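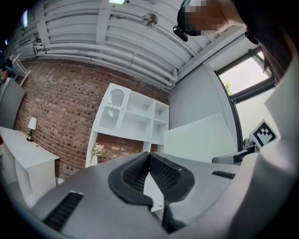
Figure 4.1. A hand-held gripper with two curved black finger pads, in a brick-walled room with open shelving. Part of a second gripper is visible near the window.

Chapter 4
What Does the Whole Thing Cost?

The first equipment budget I ever wrote had one line on it. It said "grippers," and next to that was a number I'd copied straight off a quote. My boss at the time, Iona Crichton, read it in the hallway, handed it back and asked me what we were going to put them on. I said a table. She asked whose table!

I've written a lot of these budgets now, and I still hear that question every time I open a blank spreadsheet. Chapters 2 and 3 were about choosing hardware: jaw shape, grip force, payload, all the stuff that's fun to argue over. In this chapter we'll take it that you've made your choice (or at least got it down to a short list) and now you have to ask somebody for money. That's a different skill, and plenty of good engineers never get taught it.

Take another look at Figure 4.1 and try to see it the way a person holding a checkbook would. Sure, there's the gripper, right up close. But there's also a printed marker on a card, a big white board, lighting on the ceiling, a desk, shelves against the wall, and people. Every one of those can turn into a line in a budget. Some of the lines will be tiny, and some will be zero if you already own the thing, but I want you to write the zeros down too. A zero tells your reader you thought about it. A missing line tells them nothing at all.

4.1 Three piles

I sort every cost into one of three piles before I do any math.

The first pile is what you buy once. Gripper bodies go in here, along with mounts, cameras if you need them, computers and furniture.

The second pile is what wears out. Finger pads are the big one for us in this chapter. Pads touch everything you handle, and soft or textured ones take a beating, so you need to find out early whether you can swap a pad by itself or have to send the whole unit back. Batteries, cables, printed markers and tape go in this pile as well. So does whatever you're picking up, if it can be bruised, dented or dropped.

The third pile is time. Somebody has to set up the room, calibrate, do the handling, sort through the results and fix things on a bad afternoon. Beginners leave this pile out more than any other (I did!), and on small projects it's often the tallest of the three.

4.2 A quote, read slowly

Let's work through one. Akstead is a small packaging company that wants to automate the sorting of odd-shaped items. Before committing to a full line, they plan a trial with hand-held grippers. Two suppliers send quotes, Lotex and Asex. The Lotex quote is dated Tue 14 January and comes to $3,000 for a pair of grippers, with spare pads at $197 a set. The Asex quote is lower for the pair, but it has no price for pads anywhere on it.

Which one is cheaper? You can't say yet, and I'd like you to get comfortable with that. Akstead expects to go through 13 sets of pads over the trial. At the Lotex price that's $2,561, so the pads alone come close to the price of the grippers. If you'd compared only the big numbers at the top of each page, you'd have skipped almost half the spending.

So the next move is a phone call to Asex, with a short list of questions:

What does a set of pads cost, and how many are in a set?
How long do they take to arrive?
Will pads from another maker fit?
What happens to the price if we order again in February?

Write the answers down with the name of the person who gave them to you. I keep mine in a column right next to the price - it has saved me from some very awkward meetings.

4.3 How many do you need?

Akstead asked for 2 grippers. Why 2? When I push people on a number like that, I usually hear "one and a spare," or "one for each hand," or a long silence. The first two are fine answers, but they're different answers, and they lead to different budgets. If both grippers are in use all day, you have no spare. We'll come back to this with a case from Avotiņš, a parts supplier that bought plenty of equipment and then found it had only enough desk space to use half of it.

Before you read on, try this. Pick a workspace you know well and list everything in it that a new project would use. Sort the list into the three piles, and put a question mark beside any price you'd have to guess. Keep the page handy, as we'll be filling in those question marks in Section 4.4.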